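Ticket 221
Status: Closed, fixed on site
Opened: Nov 8, 2018
Product: Jeltoline task runner, release 4
Site: Promport, robot lab
Reported by: Datell demonstration support
Priority: High (open day)
Subject: Ring stacking demo stops with "place not confirmed" on small red ring

Reported problem

The ring stacking task is on the programme for the open day at Promport. In rehearsal the arm picks the small red ring, moves over the middle peg, goes down and opens. The task runner then reports "place not confirmed" and waits for the operator. It doesn't go on to the next step. Larger rings are placed without the message most of the time. Restarting the task clears the message but the fault comes back on the same ring.

The party is 34 visitors, split between the two labs, and each group gets a slot of 30 minutes. A stop that needs an operator reset isn't acceptable with a group standing at the table.

Checks made

Emergency stop and reset tested before any other work. Both normal.

Gripper opened and closed by hand from the pendant. Fingers move freely and stop level with each other. No fault in the gripper log.

Tool centre point compared with the stored value. No difference found.

Base of the toy checked against its taught position. It had moved towards the arm and was slightly rotated. It isn't fixed down, and people had been lifting it to look at it. Put back and taught again. Larger rings now go on cleanly every time. Red ring still stops on most attempts.

Network load checked, as the Probert logging service was running on the same machine. Stopped the service and ran the task again. No change. Service restarted.

Place routine stepped through slowly with the red ring. The ring has the smallest hole of the set. When the fingers open, one releases a little ahead of the other and the ring is pushed sideways. It either rests at an angle near the top of the peg or drops off.

Release height looked up in the task file. All rings use the same value, copied from the largest ring.

Stills of the main arm during rehearsal:
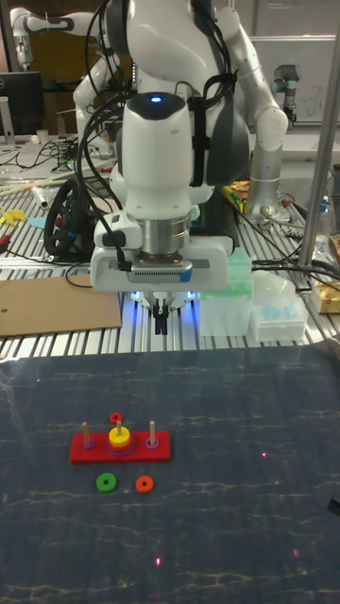
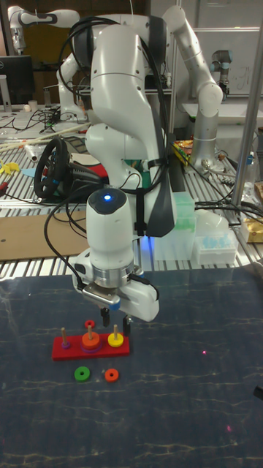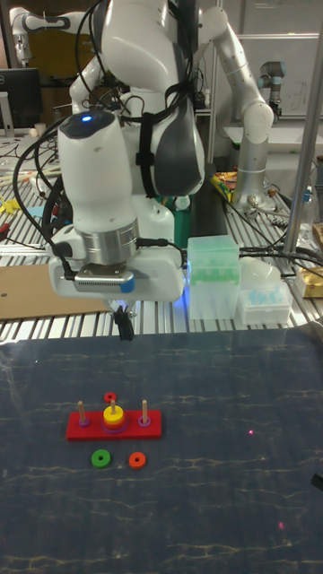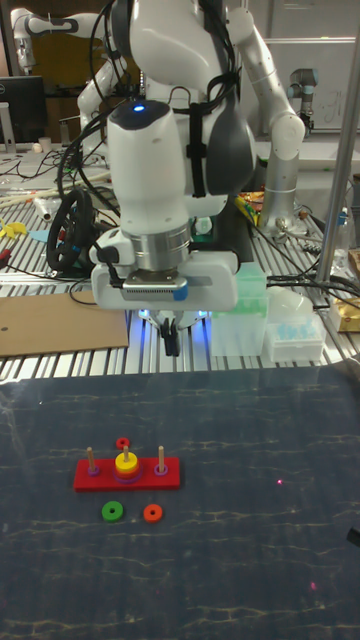 Small red ring: at the top of the middle peg in the second still, behind the middle peg in the other three. The loose green and orange rings are in front of the base throughout.

Changes made

Release height is now set per ring. For the small red ring the fingers go lower before opening, and the opening speed is reduced for the first part of the travel.

The confirm step used to look at the stack once, straight after release. It now waits for the arm to lift clear and looks a second time before raising the message.

If the place still isn't confirmed, the task returns the arm to the ready position and carries on with the next ring on the list. The operator can put the missed ring back between groups. This is set by the "visitor mode" switch in the task file and is off by default.

Result

Full task run repeatedly in visitor mode with no stop. One run logged a missed place on the red ring and continued as intended. Operator at Promport accepted the fix and the demo was left loaded for the first group.

Notes for the operator

Check the base against the taught position before each group comes in. Don't let visitors lift it while the task is loaded.

Turn visitor mode off again after the open day. Normal users of the lab expect the task to stop on a missed place, and other Jeltoline tasks on that arm read the same switch.

Keep the old task file until the next release. The per-ring height setting isn't in the standard template and will be overwritten if the template is reloaded.

Follow-up

Request passed to Datell development to add release height per ring to the template. Linked to this ticket. No further action from support.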